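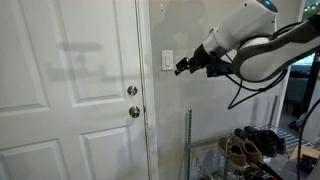 As portas interiores de painéis distinguem-se das portas lisas pela decomposição da folha em couceiras (elementos verticais), travessas (elementos horizontais) e almofadas. A distribuição mais frequente em habitação corrente é a de duas almofadas altas na parte superior e duas inferiores, com a travessa intermédia abaixo do meio da folha. As ferragens ficam na couceira do lado da abertura; quando há trinco e fecho independentes, sobrepõem-se na vertical, com o botão do fecho em cima e o puxador redondo, um pouco maior, em baixo, ambos aqui em acabamento acetinado. A junta entre folha e guarnição escurece com a sujidade acumulada e deve ser registada no levantamento, tal como as marcas de uso na guarnição.

2.1 Folga perimetral

Para os exercícios deste módulo adota-se uma folga de 2 mm nas couceiras e na travessa superior. A folga inferior depende do pavimento e da ventilação prevista — trata-se à parte, na secção 4. Mede-se com apalpa-folgas em três pontos por lado, com a porta fechada e sem pressão sobre o puxador.

2.2 Largura da folha

Nos desenhos da série Plitholm a folha tem 70 cm. O vão Kinulham, usado no segundo exercício, foi medido em obra e dá 68 cm entre aduelas; a folha tem de ser ajustada dos dois lados, em partes iguais, para manter a simetria das almofadas. Retirar tudo de uma só couceira é erro frequente nos trabalhos entregues.

2.3 Comando de iluminação

O interruptor coloca-se na parede do lado do puxador, fora da guarnição. A distância à guarnição mede-se a partir do bordo da placa. Furos antigos na parede junto à placa anotam-se na ficha, mesmo quando vão ser tapados.
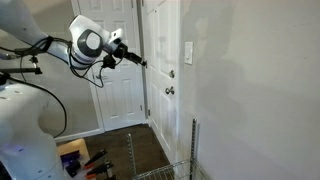
Mahlet Workneh observou, na revisão destes apontamentos, que o ajuste em partes iguais só é aceitável se a couceira do fecho conservar largura suficiente para a caixa da fechadura, e propôs que essa verificação passe a anteceder o corte. A observação foi aceite e aplica-se já ao segundo exercício.

2.4 Entrega

Ficha de levantamento preenchida, alçado à escala 1:20 e corte horizontal pela fechadura à escala 1:2. Cotas em milímetros.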